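Date: 30 July 2003
Subject: Re: letter sets and the marble sheet

The Gerton office wrote:
> We have the Timirell blocks in two lots and need to settle which
> one goes in the catalog under 3,417. Does the plain wood face
> read well enough on a patterned surface, or should we ask for
> the painted cubes? Also, is the marble sheet staying?

Plain wood, please. I compared both lots on the marble sheet last night, under the ceiling light and then with the desk lamp. The painted cubes from lot 223 have a gloss coat and the letters wash out as soon as the lamp is low. The plain ones hold up from every side I tried.
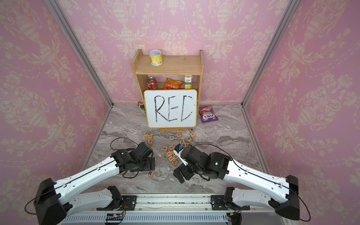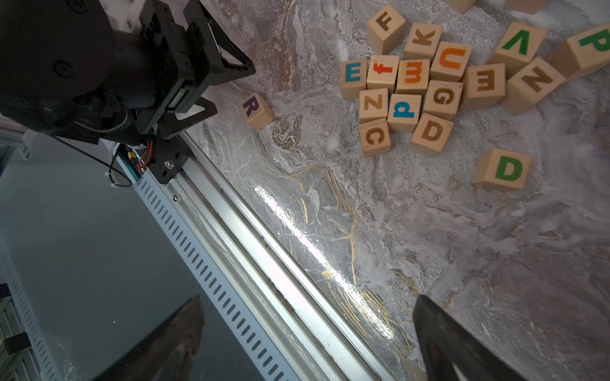

On the sheet itself, I would keep it but change the finish. Skusell sells the same print in matte for 10 dollars more per roll, and Vũ has quoted a similar price with a longer lead time. The gloss is my only complaint: in the second picture there is a long diagonal streak of glare across the middle, and a letter lying face up in a streak like that is hard to read at a low angle. The veining is no problem. Natural wood separates well from gray and white, and the colored letters, such as the blue K and the orange A in front of the whiteboard, separate well from the wood.

Two notes for the catalog entry. Give the cube size in millimeters, as the May sheet mixed units. State that letters are printed, with no relief, because we had returns from people expecting carved faces.

The pink damask paper can stay as it is. I have up to 70 cm left on the roll, enough for one patch if a seam lifts. Anything more and we reorder, and the dye lot will not match.

Still open: storage. The cloth bags shed lint onto the cubes and I would like a lidded box priced before we print.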